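How do you teach a robot to pick up a toothbrush?

Hi! I'm Nelly Flores, and I work with robots all day long. When I tell kids that, they usually ask if my robots can do backflips. Nope! Mine have arms and no legs at all, and right now they are learning about toothbrushes.

I know, I know. Picking up a toothbrush sounds like the easiest thing ever (you did it this morning, I hope!). But think about what your hand did. Your eyes found the brush, your fingers opened just wide enough, you squeezed, but gently, and you probably turned it around without even looking. A robot has to learn every bit of that.

So how does it learn? A long time ago, people wrote out every move for a robot, a bit like a recipe. Go left this much. Go down this much. Close the fingers. That works great if the toothbrush is always in exactly the same spot. Scoot it over by the width of your thumb and the robot grabs a big handful of air!

Our project, which is called Zemen, does it another way. We show the robot. A person steers the two arms through the whole job, and the computer saves what the cameras saw and how every joint moved. One time through is called a demonstration. Then we mess up the brushes and do it again. And again. My friend Pascal Ostermann has steered so many of these that he says he sees toothbrushes when he closes his eyes.
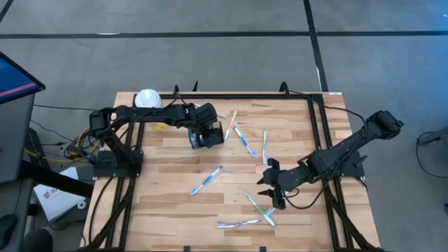
Last changed: 26 May 2019

Look at how the brushes are lying every which way. We like it messy! If they were always in a neat row, the robot would only learn about neat rows. Having two arms helps too, because one can hold a container while the other one reaches for a brush. You do the same thing when you hold a jar with one hand and drop marbles in with the other.

By the end of February we had 3,079 demonstrations saved. The computer goes through them over and over, looking at the pictures and guessing what the arms should do next. Then it checks its guess against what the person did. Wrong guess? It changes itself a tiny bit and tries another one. People call this imitation learning, and imitation is just a fancy word for copying.

Now for my favorite part, the test. We wanted to know if more practice really makes a better robot, so we trained it twice. The first time we let it learn from only 250 demonstrations. The second time it got all 3,079. Then each version had to try brushes in places it had never seen before.

The first one was pretty clumsy. It would close its fingers too soon, or go for the gap between two brushes and come up with neither. The second one was a lot better! It still had trouble when one brush was lying on top of another, and Beverley Pryor, who runs our tests, is working on that now.

Want to try it at home? Put on a pair of oven mitts, ask somebody to scatter some pencils on the table, and put them in a cup one at a time. Then do it with one eye closed. Count how many tries it takes before you get good at it, and write and tell me your number!

This site uses cookies to remember your settings. Accept | Find out more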